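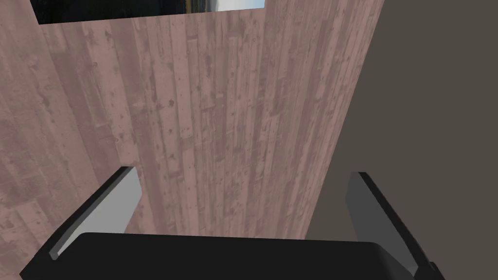

Refilwe Ndlovu asked last year whether we couldn't just buy the arm first and work out the rest once it was bolted down, and I have opened these notes with her question ever since, as it's the one most purchasing groups ask (usually in the hallway, after class).

Week 4 notes: Planning and budgeting for a manipulator cell
Instructor: Busisiwe Khumalo, Stestodgate campus
Posted 30 Jun 2026

Welcome back, everyone, and thank you for the thoughtful worksheets. I read them all over the long weekend with a large pot of tea, and a few of you have a real flair for spreadsheets!

The short reply to Refilwe is that you can, but you'll pay for it later. The arm is the line in the quote that everybody looks at, and the lines underneath are where a budget gets into trouble. Before you ring a single supplier, spend your first weeks in simulation with a stock gripper model and a plain wooden surface, and see what the fingers can get at. A parallel gripper with flat fingers does a lot of ordinary work. Dexterous hands are lovely, and I'd love one too, but the price and the repair time are both hard to swallow in a first year.

For the worked budget we'll use the Tendus project, which is the one you have in your binder. All figures are in dollars, before tax.

Simulation seat, one year: 1000
Spare finger set and pads: 656
Operator training, two people: 1000
Mounting, cabling and guarding: 1950

You'll notice the arms themselves aren't in that list. I leave them out on purpose so that you look at everything else properly first. Add it up yourselves (4606, if you'd like to check your colour-coded totals against mine) and then ask which of those lines your own organization would have remembered. Spare fingers get forgotten nearly every time. Pads wear, fingers bend, and a cell that's waiting on a courier is still costing you floor space.

Now, one arm or two? Our planning exercise uses a domestic setting, a small room with a toilet in the corner, and I chose it because tight rooms are so unforgiving on a purchasing plan. A second arm changes your power, your mounting, your training hours and the width of the body you have to bring in through the door. Measure the doorway. Please, please measure the doorway. The Zustville group had a splendid cost model and a base that had to go back on the truck, and they'd be the first to tell you so.
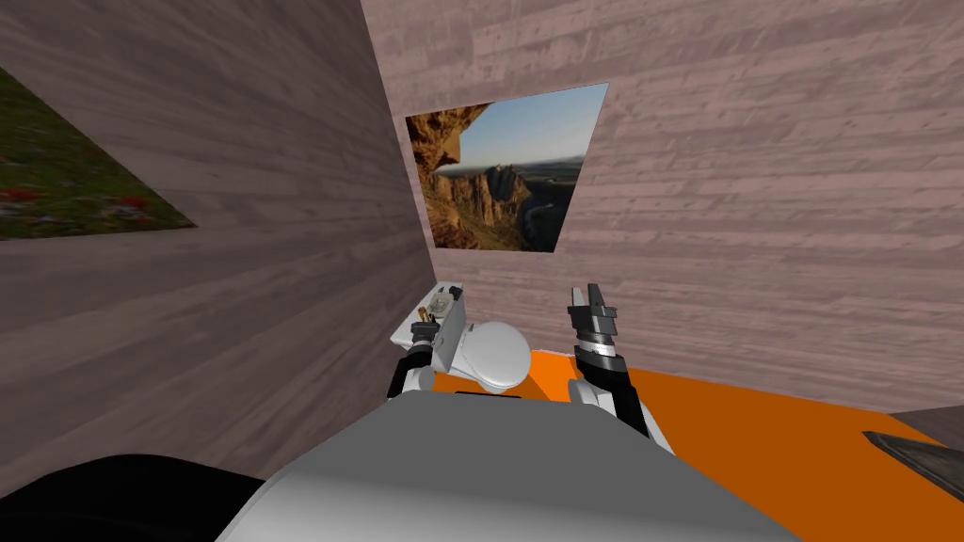

Kgomotso Motaung wrote back on the discussion board that two arms only make sense if the second one is busy for a decent part of the shift, and that her group would sooner put the money toward a service contract.

I think that's a very fair position, and I'd be happy to see it argued in your assignment. The other side of it is that some jobs really do want one gripper to steady and another to work, and retrofitting a second arm in year two generally means paying for mounting and guarding all over again. If you suspect you'll want two, ask the supplier to quote for both now — even if you only sign for one.

For next week

Read the Gumede quote in your binder and mark every line that recurs annually. Some are labelled and some aren't.

Draft a one-page budget for a single arm and a second for two arms in the same room. Show delivery, installation and training separately.

Write down who in your organization would sign for spares, and how long that signature usually takes. Bheki Kruger will be collecting these for the September workshop, so please put your group's name on the page.

My office hours are the usual ones, and the kettle's on.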